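Student project brings simulated robotics to Dukbridge College

When the engineering department at Dukbridge College invited students to propose a robotics project for the summer term, it expected applications to build a small machine. The team it chose asked for computer time instead. Its project, named Brosimia, takes place inside a simulation, in which a robot arm is taught to approach and pick up a square block from a table. The department's project supervisor and members of the student team spoke to the college newsletter in August.
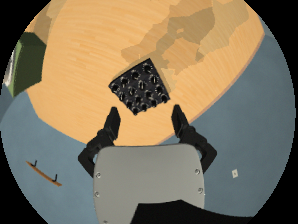
Reading time: 3 minutes

The team is made up of 9 students, most of them in their second year. According to the supervisor, few had written a control program before joining. "We asked for patience and a willingness to keep proper notes," the supervisor said. "The programming can be taught in the first weeks. The habit of writing down what was changed, and when, takes rather longer."

Work is divided between 3 groups. The first looks after the simulated room and its contents, the second writes the movements of the arm, and the third is responsible for the views from which the arm's position is judged. One of these looks down past the gripper towards the tabletop, and students in the third group spend much of their time with it.

"You have to learn to read it," one student in the group explained. "The fingers come in from either side and the block may be turned at an angle to them. There are shadows lying over the wood as well. At first I kept taking the edge of a shadow for the edge of something solid."

The choice of block was debated at some length. Early trials used a plain cube, but the team decided that a more detailed shape would give a fairer test. The present block is dark and square, with a four-by-four pattern on its face. A student from the first group said that the change had caused a good deal of extra work. "With the plain cube we could be careless about the angle. Now we have to settle where the fingers ought to go before we move anything."

By the end of term the team had recorded 1371 attempts. Each is stored with its settings, so that a later group of students may repeat it. The supervisor regards this record as the most useful part of the project so far, and has asked that unsuccessful attempts be kept alongside the others.

A second view, taken from across the room, is used when the team discusses the path of the arm as a whole. It is also the view shown to visitors, who generally find it easier to follow.
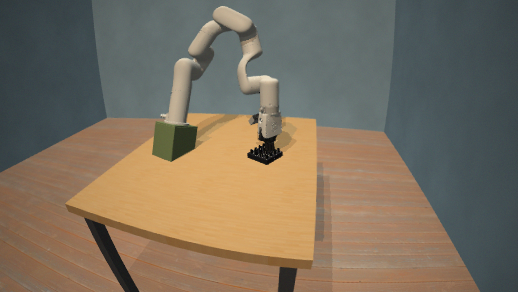
The Brosimia simulation, showing the arm on its green base with the gripper above the block.

"From there you can see whether the arm is folding itself up in an awkward way," said a student in the second group. "Close to the block everything may look quite reasonable, and then you change to the room view and the elbow is somewhere you never intended."

The team presented its work at the Trurnton schools and colleges meeting, where around 70 people attended the session. Several questions concerned the value of working without a physical robot. The supervisor acknowledged that a simulation leaves out a number of difficulties, among them worn parts and loose cables, and said that the students had been told this from the outset. "They are learning to plan a movement and to check it. Those are sensible things to learn before one is given charge of equipment."

Members of the team were asked what they would do differently. One said that the names given to files in the first month had been a source of lasting regret. Another would have liked the three groups to exchange members sooner, as the second group had little idea at first how the views were produced.

The project will continue in the autumn term in the Tolentino Room, on the first floor of the engineering building. Second-year students who wish to join should apply to the department office, enclosing a short statement of interest. Previous experience of programming is not required.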